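The two-armed cell at Vilico's Flodesau plant is working again after 16 days on the sick list, a rest its human colleagues can only envy. The trouble was a setting: the home position for one hand had drifted, and the trays bore the brunt.

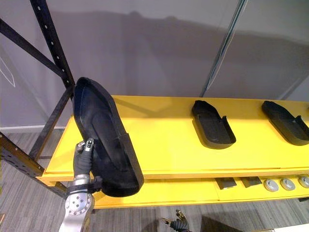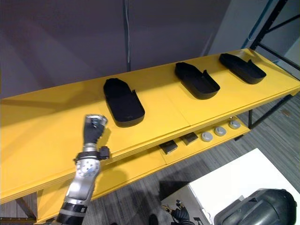

**Eirlys Parri**
*Staff reporter*

Technician Rhonda Pelletier re-taught the positions over the yellow shelves, then replaced a wrist strap that cost $90. The consultant's quote was $3,000. "I used a tape measure," she said. Her next check is in May, and the tape measure has been given its own hook.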